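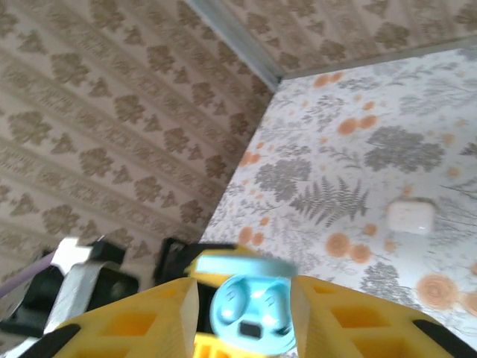
Workroom corner: patterned wallpaper and floral-printed work surface.

# Minutes – Steswood House Fittings Group

**Date:** 1/23/16
**Place:** Steswood, ground floor
**Circulation:** group members, Mahawong (supplier), Drasau (joinery)

## 1. Previous minutes

Accepted with one correction. Under item 4, "paste" should read "primer". The action on the hallway radiator cover stays open.

## 2. Workroom wallpaper

2.1 The group reviewed the wallpaper in the corner. The pattern match at the internal corner was discussed at length. One member wanted the corner strip taken down and hung again with the match moved to eye level. The others considered the present match acceptable for a workroom.

2.2 Agreed to leave the paper as hung. Any seam found lifting is to be rolled down with seam adhesive, and the place marked on the room plan in pencil.

2.3 Spare paper is held under stock number 473. Two full rolls remain. They are to be stored flat, away from the boiler cupboard, and not used for drawer lining.

## 3. Work surface

3.1 The floral print is to be kept. A proposal to cover it with a plain sheet was put and not carried. The argument for a plain sheet was that small parts and pins are hard to find against a print. The argument against was cost, and the fact that a cutting mat does the same job.

3.2 A plain cutting mat will be bought for fine work. Size to be settled once the surface has been measured. The measurement given in the last minutes was taken from the old table and should be disregarded.

3.3 Cleaning: damp cloth and mild soap only. Solvent cleaners are not to be used on the print until Mahawong has confirmed in writing what the finish will stand. Their reply to our letter covered the wallpaper and did not mention the surface.

3.4 Hot glue work stays in the back kitchen for now.

## 4. Lighting

Grilteria quoted for two wall lamps. The quote includes fixings but leaves out making good the paper around the back plates. Members were not willing to drill through the wallpaper on that basis. Clamp lamps were suggested as a substitute and will be priced.

The quote from Grilteria is not rejected – it is held over until the price for making good is known.

## 5. Shelving

Drasau can supply a shelf in 7 working days from order. Depth is still undecided. A deep shelf would throw shade on the surface, and a shallow one will not take the pattern boxes. Deferred.

## 6. Actions

| Item | Action | Status |
|---|---|---|
| 2.2 | Check seams, mark plan | Open |
| 3.2 | Measure surface, order mat | Open |
| 3.3 | Write again to Mahawong about finish | Open |
| 4 | Price clamp lamps; ask Grilteria about making good | Open |
| 5 | Measure pattern boxes | Open |

## 7. Other business

The key to the side door is missing from its hook. Members are asked to check coat pockets.

Next meeting to be set when the reply from Mahawong is in.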